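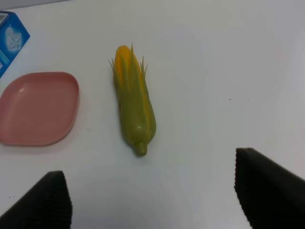 Unit 4 handout: preparing and presenting sheep for the show ring
Notes by H. Kushnir. Read with the Hurorano schedule before the May practical.

## 4.1 Entry and identification

Each animal is entered in one breed class only, plus any group class for which it qualifies. The tag number on the entry form must match the ear tag. Where a tag has been replaced, carry the replacement record and the flock book page.

Age is taken from dentition if the birth record is disputed:

- lamb: no permanent incisors
- hogget: up to two permanent incisors
- ewe or ram: more than two

Hurorano uses these definitions. The Wokis show treats a two-tooth as an adult, so check the schedule before entering a borderline animal.

## 4.2 Fleece

Longwool breeds are shown with the fleece unwashed above the knee. Downs breeds are carded and trimmed square over the loin. Trimming is done in stages, with the last pass the day before judging. Colouring agents are prohibited in all classes; the steward may rub the fleece with a white cloth.

Fleece entries in the wool section are skirted and rolled flesh side out. Minimum staple length for the longwool fleece class is 167 mm, measured unstretched at the mid-side.

## 4.3 Feed and weight

Hold the ration constant for 20 days before the show. Changes to grain inside that period are a common cause of scouring in the pens. Weigh at the start and end of the period on the same scale, at the same time of day, and record both figures on Form 454.

## 4.4 In the ring

1. Enter clockwise, handler on the left of the animal.
2. Set the front legs first, then the hind legs, square under the body.
3. Keep the head level. Hold under the jaw, not by the wool.
4. When the judge handles the loin, brace the animal from the front.
5. Move only on the steward's signal.

## 4.5 Scoring

The Hájek card is marked out of 60 for conformation, with fleece and handling scored separately. Ties go to conformation. Bring a blank card to the Hovovlow yards; completed cards are handed in before the sheep are loaded.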